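# Slip detection from a wrist camera: what we tried and what we found

Project report, Musutthorpe, group 2

## Question

Can a gripper tell that an object is slipping using only the small camera on its wrist, without a force sensor in the fingers? Earlier work on the Tenness arm used a pressure pad on one finger. The pad wore out quickly and had to be recalibrated after every change of fingers, so we wanted to see how far pictures alone would get us.

## Setup

We used soft yellow fingers with square pockets moulded into them. They bend round an object when they close, so the grip is forgiving, but it also means the motor position says very little about how well something is held.

The main test object was a white foam block. It is light, its sides are plain and matte, and it gives a tracking program almost nothing to follow. We chose it for that reason -- if the method worked on the block, we expected it to work on most of our other objects. 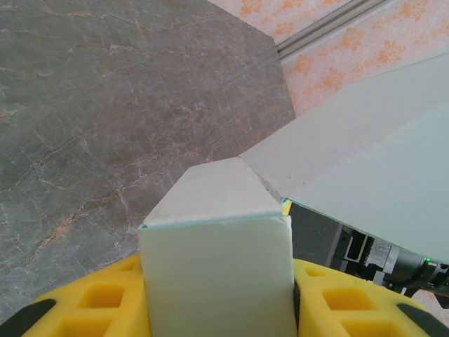
Each trial had the same steps. The arm closed on the object, lifted it, held it still and then moved sideways at one of 2 speeds. We labelled every recording by hand as "held" or "slipped". In total we collected 3368 clips and kept 600 of them back for testing. No clip from a test session was used in training.

## Method

We compared two ways of reading the clips. The first, taken from the Solus code we were given at the start, follows points on the object and raises a flag when they move relative to the fingers. The second, which we named Pirihi, ignores the surface of the object. It looks only at the line where the object meets each finger, and at how the finger pockets change shape.

## Results

Point tracking did well on printed boxes and badly on the foam block. With so few marks on the block it often locked on to the background, and then reported a slip whenever the arm moved.

Pirihi was steadier. It missed some slow slips, mainly where the block turned between the fingers without sliding down, but it gave far fewer false alarms during sideways moves. Shadow between the block and a finger was still a problem, as the contact line was hard to find there.

## Limits

All clips came from one arm and one set of fingers. We don't know if the pocket shapes would be as useful on fingers that have stiffened with age. Hand labelling was also uneven for very small slips, and we should have had a second person check those before training.

The next group could start by relabelling the slow-turn clips, which are in their own folder.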